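# Open day at the Insaurralde hat works, Primurus

20/05/2024

I've wanted to see felt hats being made ever since I was given my grandad's old brown trilby, so when the Insaurralde works put up a notice saying they'd be opening their doors for the day I was on the early bus before I'd properly finished my toast. Primurus is a small town with one long street, and the works is right at the far end of it, a brick building with tall windows and a very good smell of steam and wet wool coming out of the side door. You could find it with your eyes shut!

We were taken round in small groups. Ours started in the store, where the wool arrives in big soft sacks from Skuvham, further up the valley. It's cleaned before it gets here but you can still feel the grease in it, and my hands were lovely for the rest of the day. From there it goes through the carding machine, a huge old green thing with rollers that combs the wool into a web so thin you can see your fingers through it. The web is wound round a double cone until it's thick enough, then somebody cuts it round the middle with a blade and there are two floppy white bells, each of them much too big for any head. I'd have guessed they were lampshades.

Then comes the shrinking, which was my favourite part. The cones are rolled up in damp cloth and passed between warm rollers that jiggle as they turn, and out they come a bit smaller, and they're turned and rolled and sent through again. The man on the machine folds them differently each time so that no crease gets the chance to set. He let me hold one from the start of the process and one from the end – the second was half the size and so tight I couldn't pull it out of shape at all. He told us he can tell by the sound when they're done. I listened very hard and heard a jiggling machine.

Upstairs is the blocking room, and if you only see one room, make it this one. There are 2,000 wooden blocks on shelves up to the ceiling, with a ladder on a rail to reach them, and every crown shape the firm has ever sold is up there somewhere. Number 777 is for a tall, slightly lopsided riding hat that was ordered once and never again, and it gets dusted with all the others. The felt goes over the steam until it's limp, and then the blocker drags it down over the wood with both hands and ties a cord round the bottom, and it takes less time than I've spent writing this sentence. We were allowed a go with a practice cone. Mine had a dent in the front that I was told kindly would "come out with steam" (it did not come out with steam).

A few practical things if you're thinking of going:

- It's hot upstairs, even with the windows open. Wear something thin under your coat.
- The tour takes in two flights of stairs, but you can ask for the ground floor one, which includes the carding and the shrinking and finishes with a film about the blocking.
- Lunch was at the Hato, the café across the yard. Go for the leek pie. The soup ran out before we got there, and from the faces of the people who'd had it I'm sorry I missed it.
- The shop sells seconds on open days only. I got a dark green one with a tiny fault under the ribbon for 30, and I've worn it in the house all evening.

The trimming room was the last stop and the quietest. Three women were sewing in leather sweatbands by machine, and another was doing ribbon by hand, with a bow that has no knot in it, just folds and a few stitches you can't find afterwards however closely you look. She did one slowly for us and then one at her normal speed, and there was a round of applause. The works makes 2,000 hats in a good year, and every ribbon goes past that one window.

I came home with my pockets full of leaflets and spent the evening at the computer reading about brim widths, which is a bigger subject than you'd think. The next open day is in March, and places are booked through the website. The form asks for your head size, so have a tape measure ready – measure just above the ears and across the middle of the forehead. I'm going again, and I'm taking Grandad's trilby with me to ask about the lining.

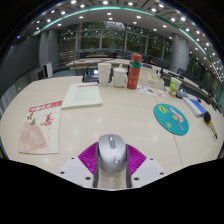

A reader who went round in the afternoon wrote to say that they do reline old hats, but you have to leave them there for a few weeks, and it's worth taking out anything tucked behind the sweatband first. She also had the soup, and says it was celery.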